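Old tower, new memory: is it worth the bother?

Every few months somebody at the Jesport repair evening tells me that the cheapest way to rescue a slow computer is to put more memory in it. I have been hearing this since I had hair. Sometimes it is good advice. Quite often it is the only advice the person has, and they would give it to you if your machine were on fire.

So when Catalina Quiroga offered to bring an old Dell tower to the July meeting and take the side off it, I said I would go along and be difficult.

The claim, as printed on the Nellton price list, is that an upgrade "transforms everyday performance". Transforms is a big word. What memory does is let the computer keep more things open before it starts shuffling them to and from the disk. If you have 30 browser tabs going and a spreadsheet the size of a parish, you may well notice. If you write letters and look at the weather, you won't, and I would keep the money in your pocket.

Before you buy anything, look at how much memory the machine uses on an ordinary day. The system monitor will tell you. If it never gets near full, stop reading and go and dust the fan instead. And if the thing still runs from an old spinning disk, sort that out first. I have yet to see a memory stick make up for a worn-out drive, whatever Paul at the Doren counter says (and he says it with great confidence).

Supposing you do go ahead, the job itself is fiddly but not hard. Shut down, switch off at the wall, pull the lead out, hold the power button in for a few seconds. Touch bare metal on the case. Leave the power supply well alone: there is nothing inside that box for you or me. Push bundles of wire gently out of the way and don't yank on anything with a zip tie round it, as the other end is always attached to something you care about.

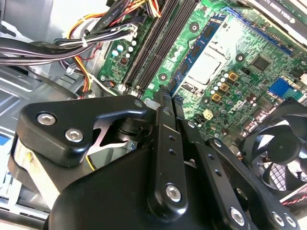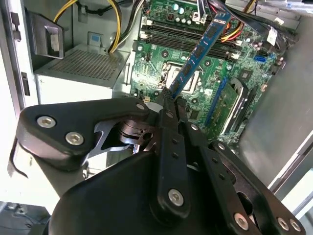
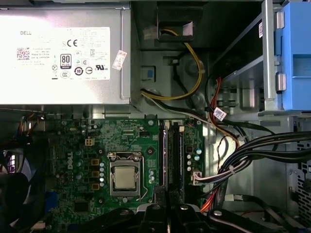
The open Dell tower. First picture: the long black memory slots, empty. Second: a blue module held over the board. Third: the power supply, with two modules standing in their slots lower down.

The slots have a latch at the end, and it has to be open before the module goes near it. There is a notch in the bottom edge of the module and a matching bump in the slot. Line those up. Then press down evenly, harder than feels polite, until the latches close. Chathurika Hettiarachchi, who has fitted a great many more of these than I have, reckons most "faulty" sticks that come to her table were never pushed home. I believe her. I did it myself in front of witnesses.

Which slots to use is where people come unstuck. With more slots than sticks, don't just fill them from whichever end is nearer. Most boards want a pair in particular positions, and the manual, or the diagram inside the side panel if you have one, will say which. Colour coding is no guarantee either. It varies from maker to maker, and some boards don't bother with it at all.

Then there is the matter of type. Old desktop towers are particular about what they will take. The wrong generation won't fit the slot, and the right generation in the wrong kind may fit perfectly and refuse to start. "Compatible with Dell" in a listing means very little to me. I want to see the exact model named, and I want to know I can send the thing back. One of our members bought a bargain pair last winter and spent 20 minutes finding out why it was a bargain.

My own view, having gone along to be difficult, is that it is fair value on a machine you already like and already own, using second-hand modules from a seller who takes returns. I would not buy an old tower in order to upgrade it, and I would not pay a shop to do the fitting until I had tried it once.

Catalina disagrees with me about the first part and has promised a reply for the next issue. Questions for her or Chathurika can be left at the desk, with the model number written down, please. "The black one" is no help.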